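Dronutholm open day — did anyone else go?
Home Automation and Robots > Events and Visits

rivetcount
28 Nov 2022

Went to the open day at the Dronutholm place at the weekend and thought I'd write it up, as a few people asked in the other thread. It is the one run by the Nokby group. You book a slot, they take you round with the others in your slot, and you get a go on the kit at the end. There were 17 of us in mine.

First stop was the workshop, which was benches and printed parts and not much to see unless you like bearings. Then the arm, which they call Danko. It folded a towel, then a second towel, then dropped the third and had to be reset. They were quite open about that and ran it again with the same towel.

The part I liked best was the bedroom, where they do clothes. You hold a gripper in each hand and do the folding yourself, and the recordings are what Danko learns from. We had a good long look at how they lay things out and where they start from.

glovebox_ed
I did the September one. Was it still mostly towels? We had towels and one pillowcase and that was it. I came away thinking they had picked the easiest thing in the house.

rivetcount
No, they have moved on to trousers. Black ones when I was there, laid out flat on the bed.

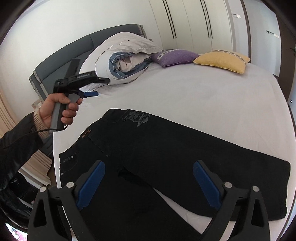 Nokby Open Lab, Household Handling Team

glovebox_ed
Right, that is a fair bit harder than a towel. Black cloth on a white sheet is still being kind to it though. I'd want to see black trousers on a dark duvet before I got excited.

pennywhistle
Not sure I agree. The colour helps it find the edges, but finding the edges is the easy bit with trousers. It's the legs. You have two layers lying on top of each other and if you pinch one and miss the other the whole thing goes sideways. I do this by hand every week and still get it wrong.

rivetcount
They said much the same. The person taking us round said the first fold, one leg over the other, is where most of the bad recordings come from. They have kept 567 good ones of trousers so far and thrown away a lot more. I asked how many more and didn't get a number.

tolley_b
How were the grippers to hold? My wrists are not great and I was thinking of booking the next one.

rivetcount
Heavier than I expected, but you are not holding them up for long. Squeezing was fine. The awkward thing is that you can't feel the cloth, so you pinch too hard to be safe and then it won't let go cleanly. My first attempt was a mess. Second one was passable. If your wrists are bad I'd ask for a short turn, they didn't mind people stopping early.

pennywhistle
I'd add that it is easier if you move from the elbow and keep the wrist still. The woman next to me worked that out long before I did. I was in the slot after yours, I think — we had the trousers as well, and then a jumper.

quarterturn
Bit of a grumble from me. I paid for parking, queued for almost 75 minutes and then the software they'd advertised, Dara, was not being shown. That was the only reason I went. The page said "live demonstration of Dara" in large letters.

rivetcount
That's annoying. It wasn't on in our slot either, but they told us at the door so I assumed it was known. There was a poster about it in the corridor.

quarterturn
A poster is not a demonstration.

glovebox_ed
It was the same in September. They said it would be ready for the next one. I'd email and ask for the parking back, they did refund someone on here.

tolley_b
What is Dara meant to do? The page isn't clear.

pennywhistle
As far as I understood it, it looks through the recordings and picks out the bad ones, so a person doesn't have to watch them all. I only had that from the poster, so don't hold me to it.

quarterturn
Yes, that's it. At work we have people sorting footage by hand and I wanted to see if it was any use to us. I have emailed them. Will post if I hear back.

tolley_b
Thanks all. Is it suitable for children? Mine is 6 and likes anything with an arm on it.

rivetcount
The arm, yes, there is a rail and you stand behind it. I wouldn't bother with the bedroom bit, it is a small room and there is a lot of standing still. There were a couple of children in our group and they went straight back to Danko. The café shuts early as well, so take something to eat.

pennywhistle
Seconded on the café. And use the back entrance if you have a pushchair, the front has steps.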